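Posted 2025-09-28 by the Tredness Outdoor Working Papers desk
14 shares | 2 comments
We use cookies to remember your reading settings. Accept | Manage

3. Site choice among tent and trailer campers at Clovutbridge

3.1 Setting

Clovutbridge is a walk-in and drive-up campground on the north shore of Sisay reservoir. 144 sites, three loops. Lower loop is paved and takes trailers. Middle loop is gravel, mixed use. Upper loop is tents only, no hookups, water from a hand pump at the loop entrance. Gate closes at the end of October and the road past the boat ramp is not plowed after that, so the season we cover is short.

Reservations go through Movance for the lower and middle loops. Upper loop is first come, first served - pay at the iron box. This matters for the analysis becuase the two systems leave very different records. Movance keeps the booking date, party size, vehicle length and any change of site. The box envelopes give a site number, a license plate and nights paid, often in pencil, sometimes not readable at all. Envelopes we could not read were dropped.

3.2 What campers choose first

Shade, then distance to the toilets, then the view. That order held in the lower and middle loops. Reservoir-side sites book early but they also get swapped more than any others, mostly for wind. Afternoon wind comes straight up the water and there is no tree cover on the first row. Returning parties seem to know this. They ask for the second row, and they bring fewer canopies.

Upper loop is different. No one can book ahead so arrival hour does most of the work. Early arrivals take the flat pads near the pump. Late arrivals take what is left, which on busy nights means the sloped pads by the creek crossing. We had expected late arrivals to leave sooner. They did not - length of stay was the same for flat and sloped pads, and we have no good explanation yet.

Trailer length limits choice more than the map suggests. Several middle loop sites are listed as fitting a mid-size trailer but the turn into them is tight, and hosts move people out of them every week. A camper reading only the listing would not know. We recoded those sites as tent sites for the model, see 3.4.

3.3 Packing and small supplies

Short section, as the packing data are thin. Parties were asked what they had forgotten and what they carried but never used. Forgotten: can opener, tent stakes, headlamp batteries, a second tarp. Never used: extra stove fuel, folding saws (cutting is not allowed in any loop), most of the first aid and toiletry items. Small things were usually kept in reused tins and bottles, and parties who did this reported less digging through bags at night. Weight was not a concern in the lower loop. It was in the upper loop, where the carts are shared and there are only 2. 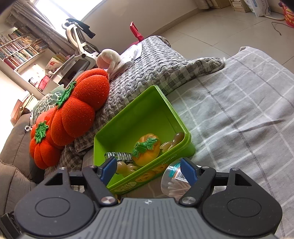
Figure 3. Cotton swabs in a clear plastic bottle, and a lime-green tin with jack-o'-lantern faces, open.

3.4 Model and limits

Choice of site was fit as a simple ranked model, one per loop. Shade, distance to toilets, distance to water, slope, and wind row as inputs. Price left out, it does not vary within a loop. Results for the middle loop should be read with care, the recoded sites sit close together and share the same trees. One season only. A wet spring kept the creek high and closed part of the upper loop in the opening weeks, so teh early counts there run low.

Get new working papers by email. Enter your address to subscribe.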